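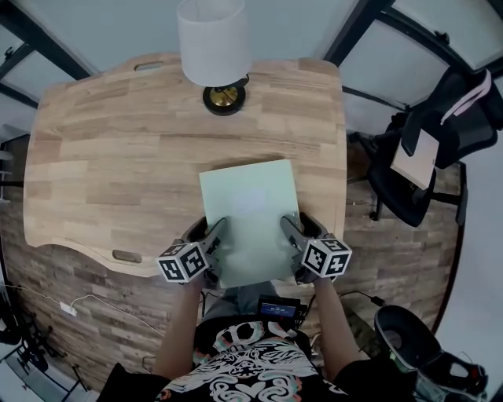 Part 3: Getting the desk ready for folding

Okay, you've got your Flolum paper pack and your Clamolside booklet, so let's set up a spot to fold! I do all of mine at a plain desk with a lamp on it, and you don't need anything fancier.

1. Clear the front half of the desk. Push the lamp to the back and in the center so your hands don't throw a big shadow across the sheet (if you only have a side lamp, put it on the side you don't write with).

2. Run any cords down the back. If your desk has handle slots or cable slots cut into it, keep the paper away from them. I've poked a corner straight through one while pressing a crease, and that sheet was done for.

3. Take one sheet from the pack and lay it upright, short edge toward you. Start with a pale color like the mint green, where you can see your creases without squinting.

4. Hold it by the two lower corners and slide it around until it feels comfortable. A little tilt is fine! So is a bit of paper hanging over the front edge while you're getting settled.

5. Before you crease anything, pull the whole sheet back onto the desk. You need a hard surface under the full length of the fold.

6. Bring the lower corners up to meet the top ones, hold them there, and press from the middle out to each side.

Note: The big pack has 256 sheets and the starter pack has 30. They're the same paper, so practice on whichever one you opened first.

Caution: Paper edges cut. Slide your fingertip along the flat of the fold, never along the raw edge.

Caution: Keep the sheets well clear of a hot bulb, and don't stack spares against the lampshade.

If your first fold comes out crooked, open it up, flip the sheet over and go again from step 5. Alper Sönmez, who drew the diagrams, marks the valley folds with dashes, and you'll meet those in Part 4.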